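计票结束之后的交接：访德拉尔维尔选举事务顾问哈米西·鲁韦耶马穆

市议会换届的计票在星期四晚上九点结束，两名候选人的差距是363票。落败一方至今没有发表承认结果的声明，交接小组的首次会议因此推迟。哈米西·鲁韦耶马穆担任德拉尔维尔市选举事务顾问，负责起草交接程序的技术条款。采访在他的办公室进行，谈的主要是程序。

他首先区分了两个概念。“认输声明没有法律效力。它是政治惯例，不产生任何权利义务。产生效力的是结果认证，认证由选举官签署，签署之后进入异议期。”按照本市章程，异议期内任何一方可以申请重新计票，但须列明具体投票站和具体理由，笼统的质疑不予受理。

本次选举共设547个投票站。鲁韦耶马穆说，落选人斯特拉·孔博的团队提交的申请涉及其中3个，理由是汇总表上的签名不全。“签名不全是形式瑕疵。处理办法是调取原始记录，与汇总表逐行核对。数字一致，补签即可；数字不一致，才开箱。”

问到这3个投票站能否改变结果，他没有给出推测。“登记选民数是公开的，任何人都可以自己算。我的职责是保证核对的顺序正确，结论由选举官写。”

争议的焦点在交接能否与异议程序并行。当选人法拉吉·哈恩巴的团队主张，认证一经签署，现任行政班子就应开放预算文件和人事档案。现任一方则认为应等异议期届满。章程第二部分只写了“及时移交”，没有规定起算日。

“‘及时’两个字是起草时的妥协，”鲁韦耶马穆说，“当年各方都不愿意写死日期，结果每逢票数接近，就要重新争一次。”他起草的修订稿把移交分为两级：一级为查阅，自认证签署之日开放，当选人团队可以阅读文件，不得复制带出；二级为接管，待异议期届满后执行。涉及未决诉讼和个人信息的档案不在查阅范围内。

对修订稿的批评主要来自议员穆图阿·尼亚加。他认为查阅阶段会让尚未就职的一方提前掌握谈判底线，尤其是市政供水合同。鲁韦耶马穆承认这一风险存在。“所以查阅要登记，谁看了哪一份、几点到几点，都留记录。泄露可以追责。相比之下，新班子就职第一天才看到合同文本，风险更大，合同不会因为换届而暂停履行。”

修订稿还规定，现任班子在认证签署后不得签订期限超过一届的新合同，紧急采购除外。紧急采购须附书面说明，并抄送当选人团队。他说，这一条在征求意见时几乎没有反对，分歧集中在“紧急”由谁认定。目前的文本交给审计官认定，当选人团队可以提出书面意见，但没有否决权。

关于公众信任，他的回答同样限于程序。“有人问我，候选人不承认败选，会不会损害制度。我只能说，制度在设计时就不应以候选人的态度为前提。认证、异议、移交，每一步都有签字人，缺了哪个签字就补哪个签字。”他补充说，候选人当然可以在公开场合表达不满，只要不妨碍工作人员进入办公场所，这类言论不属于他处理的范围。

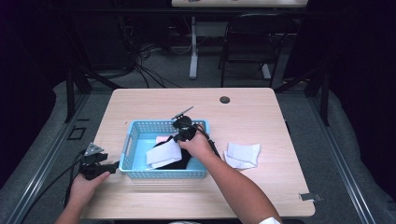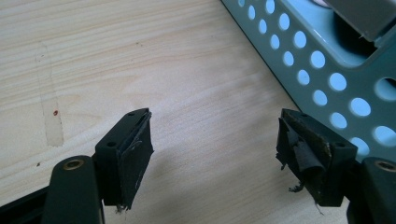
查阅室的安排是修订稿中最细的部分，由阿金伊·奥科特执笔。条款要求查阅在有工作人员在场的情况下进行，每次只调一卷，看完归还后再调下一卷。桌面的规定也写了进去：查阅用桌与存放用桌分开，桌上除在阅卷宗和登记簿外不放其他物品。前一幅照片里的那种浅色木纹方桌，放上一只浅蓝色塑料筐和一块叠好的白布，右侧剩下的地方就有限了，按条款的标准，筐和布都要先移走才能展卷。奥科特原拟规定桌面的具体尺寸，后来删去，改为“足以平铺一卷文件”。鲁韦耶马穆同意删改，他的理由是各区办公条件不同，写死尺寸会使部分办公室无法合规，进而给任何一方提供拖延的借口。

修订稿将在下次议会例会上付表决，需要过半数通过。即使通过，也不适用于本次交接。本次仍按旧章程执行，首次会议的时间由双方联络人商定，在三个投票站的核对完成之前，供水合同的文本暂由审计官保管。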